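3.2 Equipment planning and provision for consumables

Capital requests for manipulation research are commonly prepared on the basis of the purchase price of the arms and hands. At the Larkach site, this practice led to recurring shortfalls in the operating budget, as protective coverings, cabling and replacement finger assemblies were charged to a general maintenance line. The revised Nillance planning model treats each arm, its end effector and its working area as a single budget unit with a planning horizon of five years.
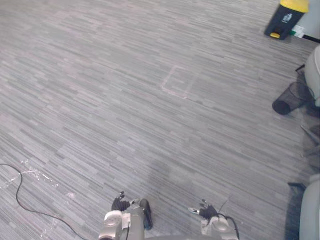
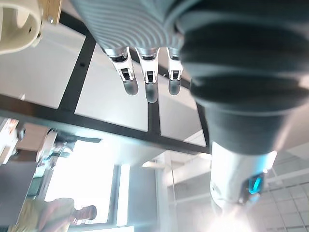
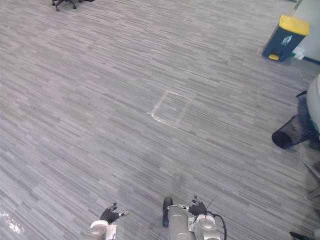
Figure 4. Multi-fingered hands at the Larkach site. First and third: paired arms over the carpeted floor of the office area. Second: a three-fingered hand with a ribbed cover, beside the bellows at the wrist.

Three cost categories are distinguished. The first comprises items purchased once, including arms, hands and controllers. The second comprises wear items, for which the model allots $1357 per hand per year. The third comprises preparation of the working area – floor marking, cable routing and the relocation of furniture – and is set at $607 per unit in the first year only. Under the earlier Pudness procedure, the third category was not recorded at all, and the associated labour was absorbed by project staff.

Quotations for wear items were sought from two suppliers. Ogundipe offered fingertip pads individually at a higher unit price, whereas the competing offer required purchase by the full set. Individual supply was favoured, given that the maintenance log shows uneven replacement across the fingers of a hand. A total of 337 log entries were reviewed in establishing the annual allotment. Entries concerning software faults were excluded.

Freight and customs charges are not included in the amounts given above. These varied considerably between orders placed before and after March and are treated separately in Section 3.4.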